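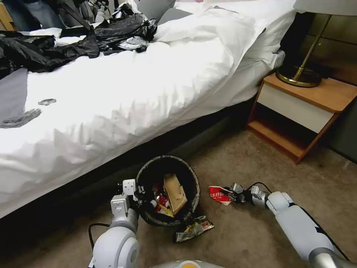
Does the robot know what is trash, or does it throw away my drawings too? A reader from Brernholm sent us this question in July, when we first wrote a few lines on the Homent. It is a very good question, and we want to answer it in a proper way.

Homent is a service for picking up trash at home. It is offered by a company with the name Grosholm. You do not buy the robot. Your family rents it for a day, and it comes with a person from the company. One day costs 1199 dollars, so it is expensive, and most families will not order it only for one messy bedroom. But it is interesting to understand how such a machine works, and for this you don't have to pay anything.

How does the robot see?

The robot has a camera, which makes many pictures, one after the other. A picture alone does not help the robot very much. For a computer it is only a big table of numbers, and each number says how bright or how colored one little dot is. A program must look at these numbers and find things in them: a floor, a bin, a wrapper.

People have taught this program with examples. For the snack wrapper alone, Grosholm says it used 700 examples. Some were flat and some were crumpled into a ball. You can try at home why this is necessary. Take a candy wrapper and press it in your hand. Open your hand and look at it. Press it again. Every time the shape is different, and still you know at once that it is a candy wrapper. The robot must learn this with much more effort than you.

How does the robot hold things?

At the end of each arm there is a gripper. A gripper is a simple kind of hand. The Homent has two fingers on each one, and they can open and close like the tips of tweezers. Your hand has skin, and the skin tells you if something is hard, soft or slippery. A gripper needs sensors or a good program for this. If it presses too little, the wrapper falls. If it presses too much, a cup becomes flat. For trash a flat cup is no problem, but for your favorite cup it would be a sad day!

Thin things are the most difficult. A piece of foil on a carpet has almost no edge to take hold of. Try to pick one up with two pencils and you will feel what I mean.
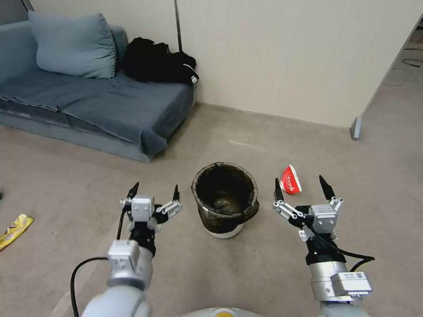 Planning is the part that I like most, and it is also the part we do not notice when we do it ourselves. Before an arm moves, the program has to choose: which thing first, and which arm? Let's say there is a bin between the two arms, a red and white paper cup lies to the right of it, and a yellow snack wrapper lies far over on the left. The cup is close to the right gripper, so the right arm is a good choice for it. The wrapper is a job for the left side, but it is farther away, and perhaps the robot has to come nearer first. The arms must also not hit each other over the bin. You could make a plan like this for your own room and draw it on paper, with an arrow for every thing.

And the drawings?

Now we come back to the question from Brernholm. The robot does not know which things are important to you. It compares what it sees with its examples. A crumpled paper with a secret map on it may look the same as a crumpled paper with nothing on it. For this reason the family makes a list before the work begins. The list is made in a small app, Akolgo, and it has space for 14 kinds of things that the robot must leave alone. You can write "paper", and then all paper stays on the floor — also the paper that is really trash. I find this a fair rule, but it means that you have some work left.

What we liked and what we did not like

The robot is slow. A grown-up can pick up one wrapper in a second, and the robot looks, thinks and reaches before it has it. The battery is enough for 40 minutes, and then there is a long break for charging. We liked that the stop button is big and that children can reach it. We would like a lower price, and a list in Akolgo with pictures for children who do not read yet.

Words to remember

Gripper: the part of a robot arm that takes hold of things.
Sensor: a part that measures something, for example light or pressure.
Program: the instructions that a computer follows.

Written for the children's page, 2020-12-04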